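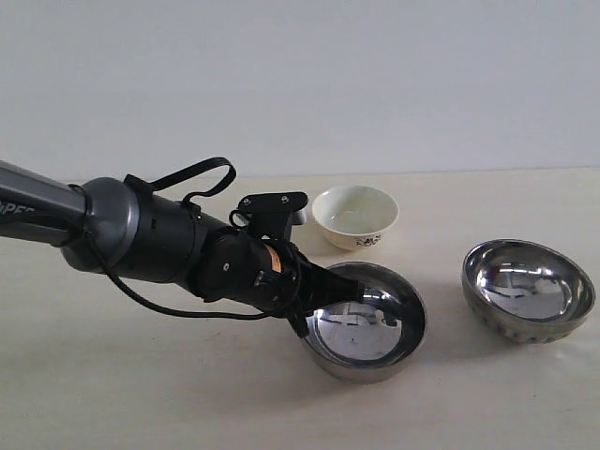 The Stavedwood gooseberry is a late-ripening cultivar of the European gooseberry (Ribes uva-crispa), grown mainly in home gardens and small orchards. It is a thorny, upright shrub with dull red fruit and a thick skin that holds well on the bush after ripening. The berries are eaten fresh when fully soft but are more often cooked. For kitchen use they are topped and tailed by hand and rinsed in a wide vessel; a round stainless steel bowl, like the one on the cream tabletop, is suitable, as the acid juice does not mark it. The cultivar is named for the Stavedwood estate near Vadstead, where the parent bush was found growing in a hedge bank.

Origin

The parent bush was a chance seedling. It was noticed by the grower Colton Gosselin, who took hardwood cuttings in February and set them in an open bed. Of 100 cuttings, 50 rooted, and the strongest of these were moved to a trial plot at Kumstead. The seed parent is not known. The shape of the leaf and the late season suggest an old red culinary type, while the resistance to mildew points to at least some American gooseberry ancestry. The Bartoš nursery was the first to offer the plant for sale.

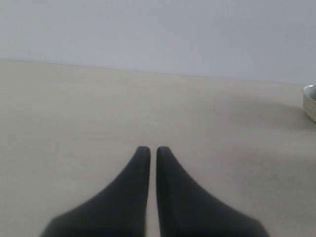

Gripper fingers with a narrow gap between them.

Description

The bush is vigorous and stiff when young, becoming more spreading under the weight of fruit. Thorns are single or in pairs and are most common on new wood. Leaves are small, deeply lobed and slightly glossy on the upper side. Flowers are greenish with a red tint and open early, which leaves them open to frost damage in low ground. Berries are oval, sparsely haired, and green until late in the season, when they color from the sunny side first. The flesh is firm and sharp, with a moderate number of seeds.

Cultivation

Plants do best in a moist, well-drained soil with some shade in the afternoon. In dry soils the skin may split after heavy rain. Bushes are usually grown on a short leg and pruned to an open center - a form that lets air move through the branches and makes picking easier. Side shoots are shortened in summer and again in winter. Heavy feeding with nitrogen produces soft growth and should be avoided.
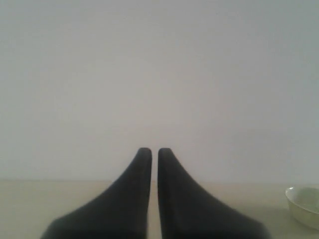
Two upright gripper fingers against a pale wall.

Pests and diseases

Gooseberry sawfly is the main pest. Larvae hatch low in the center of the bush and can strip the leaves before they are noticed. Birds take the buds in winter and the ripe fruit in late summer, so netting is common. Powdery mildew is rare on established plants but has been recorded on crowded ones.
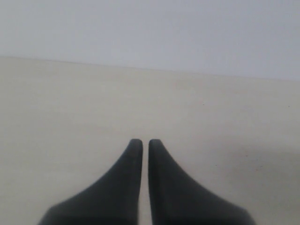 Tapered gripper fingers with rounded tips.

Distribution

Planting remains local. The largest known block, at Kumstead, holds 1,000 bushes in a field of 2 acres, with most of the crop sold for jam.

See also

Jostaberry
Red currant
Worcesterberry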